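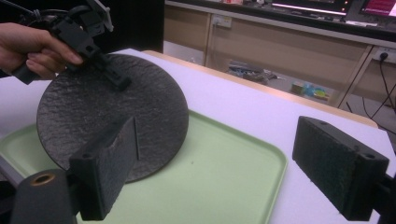

Guides > Hand-held grippers > Faults > Jaw slip

Fixing Jaw Slip on Flat, Rough Discs

Use this procedure when a gripper loses a plate or disc partway through a lift. Our log for November had 305 drops, and most were rough, slate-like discs held by the upper edge over the tray. Foam-padded fingers and narrow jaws both show up in the list.

1. Stop the session and set the disc down flat in the tray. Do not try to catch a falling disc with your free hand. Hammad Kiani cut a finger that way.

2. Disconnect the gripper before you touch the jaws.

3. Wipe the gripping faces with a dry cloth. Rough discs shed grit, and grit on a pad acts like small rollers. Brush foam pads with a soft brush, then press them with your thumb. Replace any pad that stays flat.

4. Check the screws on each finger. If a finger rocks, tighten its screws and check again.

5. Reconnect and close the jaws on nothing. They should meet evenly. If one side lags, tag the unit and send it to Natsumi Ueda.

6. Lift the disc just clear of the tray and hold it. Repeat 2 times. Any creep counts as a fail.

7. Write the result in the Maeng log, with the unit number and the pad date.

Keep your other hand on the tray rim during step 6, away from the space under the disc.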